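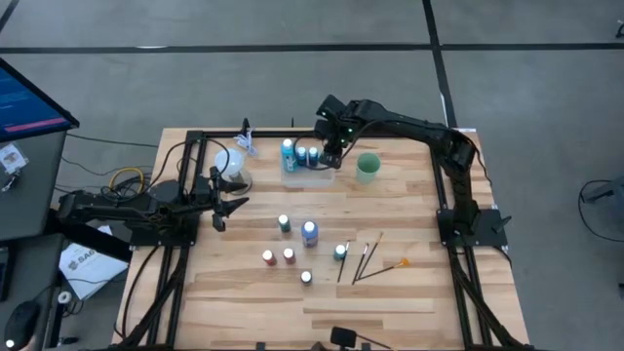 Two robot arms on opposite sides of a wooden table.

Death notices should be free again

Thursday, January 25, 2018

My aunt died the second week of January, and it fell to me to write the notice. I had never written one. I sat down with her address book and a legal pad and got it done in an evening, and then I sent it to the paper and got a quote back for $1,153.

That was for three days in print with a small photo. The cremation, arranged through Virág, came to $2,725 with the paperwork included. So telling people she was dead cost close to half as much as everything else combined. I paid it. Most families do. You have a deadline and a service already set, and you are in no shape to argue over line rates with someone at a desk in another state.

I think this is wrong, and I think the papers that do it are hurting themselves as well as their readers.

When I was growing up in Clitwood, a death was news. The funeral home called the paper, somebody typed it up, and it ran the next day at no charge. Every notice looked about the same. Name, age, street, where the person worked, which church if there was one, who was left, when to come. A bank president got a little more space than a school cook, but the cook got hers. My grandmother read the page before she read anything else, and she cut out the ones she knew and kept them in a cookie tin.

Now the notice is an ad. It is billed like an ad, by the line, and it reads the way things read when people are paying by the line. Grandchildren become "several grandchildren." A stint in the Navy drops out. The cousin who drove her to dialysis is not named. I did this myself. I took out the sentence about my aunt's years at the county records office to save a few dollars, and I have been sorry about it since.

Some families skip the notice altogether. They put a few words on Facebook and leave it there. The people who are on Facebook find out, and the man who sat next to her at work and moved to Arizona does not. In fifty years somebody looking for her will find nothing. Anyone who has done family research knows how much hangs on these pages. Married names, the order of the children, the town the family came from before this one, a lot of that was written down in the newspaper and nowhere else.

The usual answer is that there are websites for this. There are. Imeo will post a memorial page at no cost, and it did a decent job with my aunt's. It also puts a button for flowers over her name and sends me an email every few days asking if I would like to upgrade. I have no idea whether that page will exist in ten years. I am sure the library's bound volumes will.

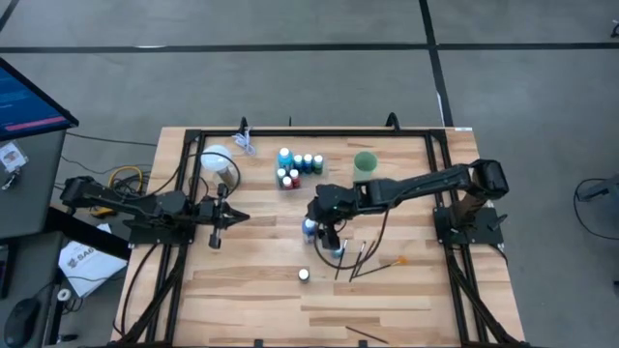

Naa Akpalu read a draft of this and wrote back that I was being unfair to small papers. The notices are one of the last things anyone will pay for, she said, and if you take that money away you may not have a paper left to print them in. She also said that a family who gets to write its own notice can say what it wants, and that the old free ones left out plenty, starting with divorced people and anybody's boyfriend.

She is right about the old ones, and I would not bring back those rules. On the money I still disagree. The Pondari chain, which owns our paper and a good many others, raised its rates again this month. The page gets thinner every year. A reader who opened the paper for the deaths and now finds two or three of them has less reason to keep subscribing, and that is money too.

My proposal is modest. Give every death 40 words, free, one day in print and permanently in the online archive. That is enough for a name, an age, a town, the closest survivors and the time of the service. If the family wants the photo and the bowling league and the poem, charge for those, and print the price per line where people can see it before they start writing. A couple of papers in the next county over already work this way, and their page is full.

I would have bought the longer notice anyway. I would have left the records office in.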